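February
Mei Lyons

4.2 Sorting at home, and who does it

Vildale, which buys estate jewellery by the boxful, moved part of its sorting out of the Rosenthal workroom last year and into the homes of its sorters. Each was issued a pair of hand-held grippers and asked to handle some 300 pieces a week, so that the Tukis arm might one day learn the job from them. Management called this flexible work. The sorters called it doing the dishes in oven mitts.

Two changes came up in nearly every interview. Pace was the first: people who had spent years picking out a clasp by feel now had to plan each grasp, and several found themselves explaining aloud, to an empty kitchen, why a brooch should be lifted by its edge. Status was the second. The sorters had become teachers – a promotion that arrived without a raise.
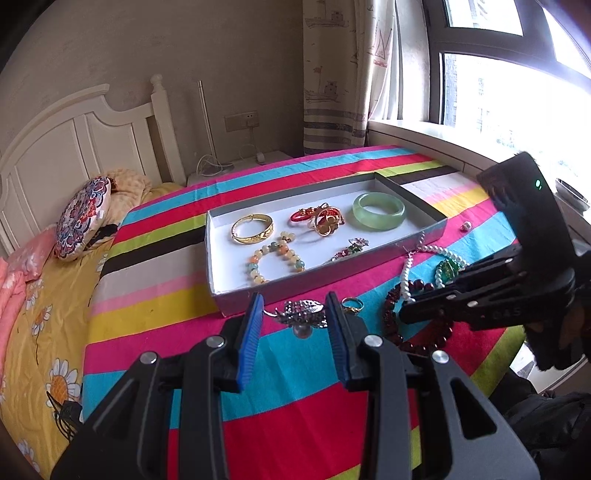 Figure 4. Sorting with two hand-held grippers; an openwork brooch lies between the blue pads.

Small rings drew the most complaints, and the strongest language. One sorter kept a tally of dropped pieces and stopped at 213, on the grounds that the arm could count its own.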